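Recording towel demos: how many do you need?

Vendors will tell you more is better. I doubt it. At Kumham we recorded 221 towel demos and threw out 98 before training.

Start with one towel on a plain table. Move it between takes, and write down every hesitation by the operator - the policy will copy those too.

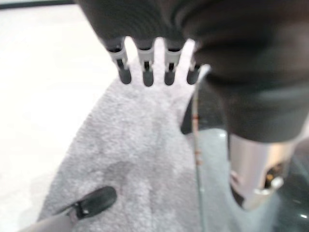

Nevzat Uçar wrote in that he keeps the hesitations, as his policy recovers better from a bad grasp with them left in. Maybe. I'd want to see it tested on a towel it hasn't met.

Next, hold back 39 takes and don't touch them. Train on the rest, then check against the held-back set before you believe any success rate, including mine.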